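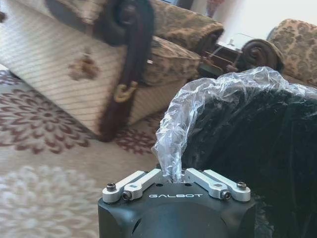
Did I ever finish the sourdough count? Sort of -- I stopped writing loaves down in February, when the notebook said 315, and I've only been guessing since.

Aug 6, 2022

Too hot to bake, so of course I baked. Radka wanted a rye for her trip out to Clarkton and I'd promised her one back when it was still cool out (my own fault!). I gave it 14 hours in the fridge and it still came out flat as a slipper. She took it anyway, wrapped in a dish towel, and said flat bread fits in a suitcase better.

The starter smells great though, all apples, so I'm blaming the flour. I got the cheap bag again. Virgil Buzatu keeps telling me to feed it twice a day in summer and I keep nodding and feeding it once.

Tomorrow I'm trying his way, with cold water and the oven on at six before the kitchen heats up. Need salt, and parchment paper -- we're down to the last sheet.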